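**Progress report to the Ciobanu fund: tableware and storage, Drekmont dining room**

The grant supports the refitting of the serving area at Drekmont. Spending to the end of September stands at $1,815 of the $2,168 awarded, and the balance is committed to shelving.

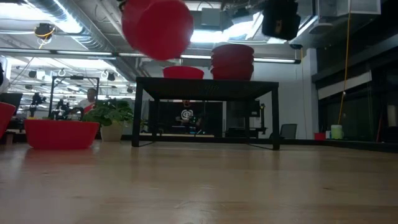

*Drekmont, October 26, 2019*

Red bowls of several sizes are now in use, with a black metal stand on the wooden table for stacking them. Delia Preda has asked that the largest bowls be kept apart from the nested ones — a point we will settle with Ristix before the shelving order is placed.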